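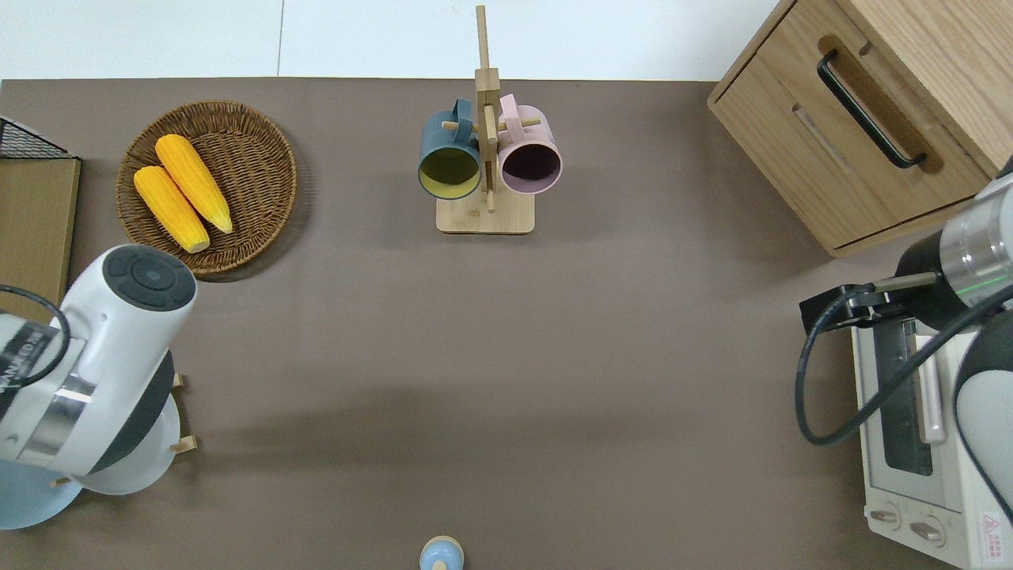
Corn in the wicker basket.

2023-10-15

Closed the quarter's books for the Femetmont territory this morning and finished after lunch. Entering the results while the worksheet is still open.

387 orders from 82 active accounts. That is 4.7 orders per account, against 4.1 in the previous quarter. The account total is down slightly, so the increase is all frequency. I had expected the opposite, given how many first orders we booked in April.

I split the orders by how the customer was last contacted before buying. Three codes: P for phone, E for email, V for visit. Anything with no contact in the 30 days before the order gets N. The N group is larger than I had been assuming. Many of those are refills on the Felley line, where the customer already knows the item number and places the order without talking to me. I had been crediting them to the monthly email in my head, and the dates do not support it. Several came in two or three days before the email went out.

Change to the worksheet: a new column F, "days since last contact," calculated from the log and not typed in. The old column was typed in and I found errors in it, mostly from copying a row down and forgetting to clear the date. Column G is now the contact code and everything from the old F onward moves right by one. The totals tab still points at the old letters. Fixed the first two formulas, the rest tomorrow.

Commission statement from Bosier arrived and is short by one order. The order was placed on the last day of the period and shipped on the first day of the next, and their system goes by ship date. My ledger goes by order date. Neither is wrong but the two will never match at the boundary. I will add a carryover line at the bottom of each quarter instead of writing to them about it every time. Wrote to them about it twice last year and got the same paragraph back.

Call with Asabe Wike at 2:30, 40 minutes. She is in her second quarter and has the usual lead problem, a long list and no order to it. There are 602 names on it, collected at fairs and from two older lists she took over. She has been working from the top, alphabetically, and is in the C's. I asked her to sort on last purchase date first, blanks at the bottom, and to read me the number of rows with any date at all. It was 67. She will call those and leave the rest alone until they are done. At five calls a day that is 14 working days, with the last day short.

She asked about scripts. I told her what I use, which is four lines on an index card:

Who I am and when they last ordered.
What they ordered, by name.
Whether it is used up.
When to call again, if the answer is no.

The fourth line is the one she has been leaving out. Without a next date the row goes back in the pile and gets called again at random, or never. She is going to add a "next date" column and will not hang up until it has something in it, even if the something is "never." I said a "never" is useful data. She did not sound convinced.

She also wanted to know whether to pay for Manalo. I used it for one trial period. The import handled dates badly (day and month reversed on a portion of the rows, no warning given) and I went back to the worksheet. She has less history to import, so it may matter less for her. Suggested she run ten rows through it and check each by hand before deciding.

Reading: half of a training packet on follow-up timing. The recommended interval is the same for every product – three weeks – with no source given. My own refill intervals vary by a factor of three between the smallest and largest Felley sizes. A fixed interval would have me calling the large-size customers with most of the container left. I stopped at page nine and will finish it only if the second half has the tables it mentions.

Open items:
Totals tab, remaining formulas.
Carryover line, this quarter and the one before.
Refill interval by size, median not mean, there are a couple of very late reorders pulling the mean up.
Send Asabe the card text.
Stamps.

Comments

dkl_route9: On the ship date problem, I keep both dates and run the quarter twice. More work but the statement reconciles to the penny.

Marnie T.: What do you do with the N orders when you plan call time? Leave those people alone, or call them anyway?

Reply from author: Leave them alone until they pass their own average interval by a week. Then they get a P like anyone else.

pbrandt: Same date reversal with my import. It only affects days 1 through 12, so check those rows first.

Contact | Copyright 2023, all entries | Back to top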